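From: Dalia Belkadi
To: tarkbridge-robotics-club
Date: Tuesday, July 14, 2020
Subject: Re: [tarkbridge] kitchen task, who has what

On Monday night Bouzid wrote:
> I pulled the latest and the planner still picks the toaster
> when I ask for the truck. Is it me or the labels? Also, are we
> keeping the marble counter? It takes forever to load on my
> laptop.

It's the labels. The truck and the toaster are both mostly red and they sit right next to each other, so the color filter merges them into one blob. I split them by height for now. Pull again and delete your old cache folder or you won't see any change.

We are keeping the counter. If it loads slowly, turn the textures down to 2 in the settings file. The physics doesn't care. 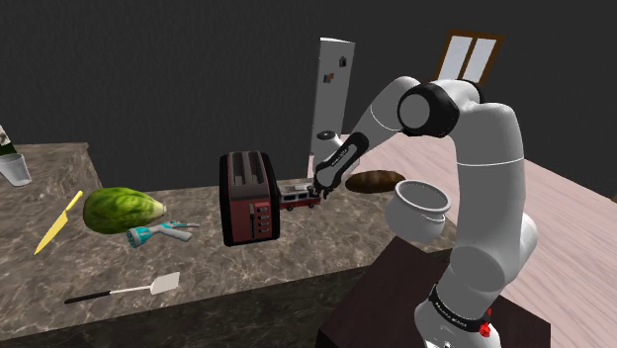 The approach angle still needs work. Karkitz has the wrist coming straight down, and I'd like to try it tilted a few degrees so the fingers clear the toaster on the way in. Please don't move any of the objects to make it easier. The start layout is fixed for the January demo and the other groups are using the same one.

I ran 148 attempts over the weekend with seed 3918. The log is in the shared folder under truck_only. Most of the failures are in the last bit before the fingers close, so start reading from there.

Still open:
- tilted approach (Karkitz)
- spatula grasp, the handle is too thin for the default settings (Bouzid)
- short write-up for the Sarkevetti entry form, 6 pages max (me)

The call is at the usual time on Thursday. If you can't make it, send your notes to the list and not just to me.

Dalia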